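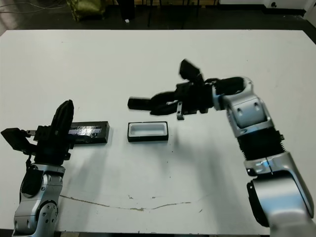
I have never believed in eye cream, and the jar my sister-in-law mailed me in August did not change my mind. It was from a brand called Pornia, ninety dollars for a jar I could hide in my fist, and I knew what half of that paid for. Put something in a black box with a shiny top and people will assume whatever is inside works. I fall for it too – I kept the jar on the good shelf.

The leaflet promised firmer skin in 5 weeks. It also said 1,332 women had been "surveyed," with no word on what they were asked or who did the asking. Were any of them using a plain lotion instead? I wrote to the company and got a coupon back.

So I used it on the left eye only, every night, and drugstore moisturizer on the right. Graciela Ledesma, who cuts my hair and looks at my face from six inches away, could not pick a side. Gülizar Yurt picked the right one. My husband asked if this was a trick.

I'm not saying creams do nothing. Dry skin looks older, and anything greasy helps with that. But Fuentealba makes a tub that costs a tenth as much, and I still have to see a good reason to pay for the other one. Sunscreen I do buy, and I wear it even when it's cloudy.

Posted April 18, 2021 by Bredon
5 comments | 90 shares
Home Skin Hair Older posts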